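Zundley play things: read me first

Hi! I keep this folder for our toy-kitchen bits, mostly so I remember which colour goes with what. The favourites are a wooden bowl, a mint green block and a soft red tomato with a leafy top.

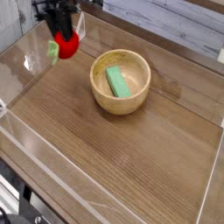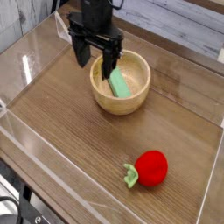

Green block in the bowl both times.

Emília Šimko wrote back that she'd call the block a sponge and file it under washing up. Fair enough, I've added both names to the list (version 3).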